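4.2 What ends up on the plate

I went into this part of the study convinced that people put things away by kind. Food with food, dishes with dishes, anything with holes in it off to the side. That's how my mother's kitchen ran, and it's how I wrote the first coding sheet (which we threw out in April, more on that in 4.4). But when you give people a bare white table and a mixed tub of kitchen things and tell them to "set it down however you'd leave it at home," the plate does something I hadn't planned for. It stops being a dish and turns into a parking spot!

We ran 40 layouts, each one limited to 15 minutes, at the Hulby kitchen room and later in the smaller room at Tarigan. I'd expected the room to matter and I couldn't find that it did. What mattered a lot more was which big flat thing came out of the tub first. If a plate went down early, other stuff landed on it, and it was very often stuff you'd never serve on a plate: bottles, lids, a whisk once. Small foods went the other way. People seemed happy to leave a strawberry or a slice of toy bread right on the tabletop, with plenty of clean plate within reach.

I've been calling this "parking," and I scored a layout as parked if at least one container or tool was resting on a dish with no food beside it. My second coder, Fikri Mandagi, wanted a stricter rule where the item had to be fully inside the rim. We tried it both ways for 2 weeks and I went back to mine, mostly out of stubbornness, but also because a bottle is long and a plate is round and something usually pokes out. Figure 4 is a layout I scored as parked, with the ketchup lying diagonally across the round plate and the strawberry off to its right on the bare table. The colander, over on the left, got its own code (see "large open items" in the appendix).

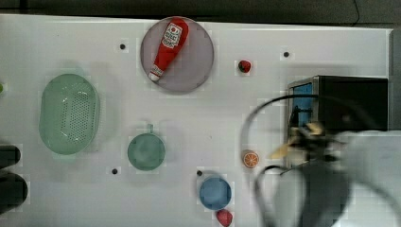 Figure 4. A parked layout: ketchup bottle on the plate, strawberry on the table.

Siv Dahlgren, reading a draft of this section, objected that parking might have nothing to do with plates at all, and that people may just dislike laying a bottle of sauce straight on a clean white surface where a drip would show. I think that's a fair hit. Our tabletops were white in both rooms, so I can't pull the two ideas apart with what I have. A dark table would help, and so would a bottle people know is empty. I'd like to run both with the Wurnance item set, which has more bottles in it and fewer toy foods.

For now I've left the parking code as it stands and reported the small foods separately in 4.3.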